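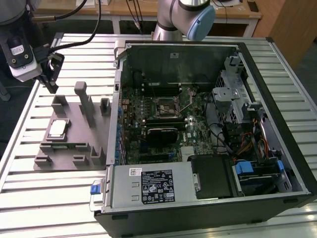 CPU out and parked in the printed tray, socket open

Hi all,

Sorry for going quiet on this thread, I wanted to have the bench working in front of me before I answered Lợi's questions. Quoting the bit I'm replying to:

> From: Lợi Dương
> To: refurb-automation list
>
> We're trying to put together a budget for one robot bench for desktop
> teardown and reassembly. Memory and processors to begin with, maybe
> drives later. My boss wants a number and I don't have one. I have a
> quote from Pilleck for the arm and gripper, and that's it. What else
> am I forgetting? And did you buy your fixtures or make them? I keep
> seeing custom tooling on quotes and it scares me.
>
> Also, one arm or two?
>
> Lợi

OK so, the arm quote is the easy part, and you can stop polishing it! The stuff around the arm is where our first budget at Tredik fell over. I'm going to go through what we spent, in no good order, and you can steal whatever helps.

The table. We went with slotted aluminum and I would do it again tomorrow. Ours came from Lirow and it was $1,760 with the legs and the delivery. Ánh Chu (she does our purchasing) tried very hard to get me to use an old office desk and I'm glad she lost that one. You will move things. You will move them a lot in the first month, and with slots you just loosen, slide and tighten. On a desk you'd be drilling new holes every time somebody changes their mind about where the tray goes.

Fixtures: we print them. The tray that sits to the left of the tower is one printed plate with blocks and slots and a tall post on it. The design time is the real cost, so please put hours in your budget for that and not only filament. Oanh Ông went through a pile of versions before she liked the pocket for the processor. We set aside $700 for all of it, test prints included, and that held. The custom tooling line on our first quote was a lot more than that, so I understand the fear. 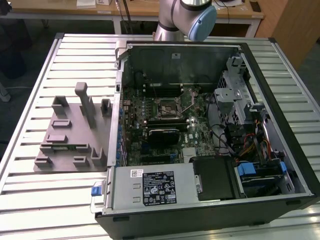

Processor in the socket, board strip lying across the tray

One thing about trays if you're planning for memory and processors both. Give each part its own spot from the very start, even the ones you don't plan to handle until later. We made a tray for one kind of part, then had to redo the whole plate because there was no room left for anything else. If drives are really on your list, leave a blank area and tell your boss why it's blank.

Computers to practice on! This was a zero in our first spreadsheet, which is embarrassing. You need towers you don't mind wearing out, and you want several of the same model, because if the socket moves by even a little you're teaching everything again. We use Dell towers since we get plenty of them. Ofori sold us a pallet of matching ones for $612 and I thought that was fair. Ask for the side panels and the drive caddies to be included, some resellers will pull them. And buy spare boards if you can find them. I'd have a few sitting on a shelf before you ever power up the arm.

On one arm or two. We have two and I'm still going back and forth. Adaeze Adeleke is firmly on team two because one can hold while the other works, and for levers and latches I think she has a point. But if your first job is memory and processors, quote one arm and buy a table wide enough to add the other. The second one brings more cabling and more setup, and a whole lot more time spent keeping the two out of each other's way. I'd want a few months with one first.
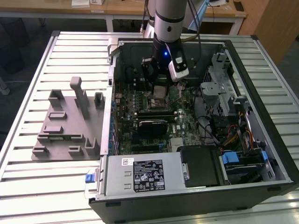 Fingers are the other line people leave out. Whatever comes on the gripper from Pilleck is a starting point, and you'll want spares plus a second shape. Put them down as a consumable, per quarter, so you aren't asking for permission every time a tip wears. Same for the sensor on the wrist: ask what a replacement costs and how long it takes to ship. The shipping time hurt us more than the price did.

Then there's people time, and here I'd be generous. Tài Đỗ logged 60 hours on our bench before we ran a full tower that we'd have been happy to show anyone. That covers the setup, moving the tray, and re-teaching after we moved the tray. It doesn't cover Oanh's design work. If your boss only sees hardware on the sheet, they will wonder what's going on by week three.

A few small things I'd add as their own lines:

Cable management, including something to keep the arm cables up and out of the case
Anti-static gear for the people and for the bench
A plain shelf or desk behind the bench, you will need somewhere to dump stuff
Lighting, if your room is anything like ours in the late afternoon

I have our sheet with the prices in it, and Ánh says I can share it with the vendor terms taken out. Write me off list and I'll send it over. We're redoing it in March for the second bench, so if you spot a hole before then please shout.

Lợi, one question back to you: does the Pilleck quote include mounting plates for the table? Ours didn't, and I only noticed when the arm was sitting on the floor in its box.

Cheers from the bench side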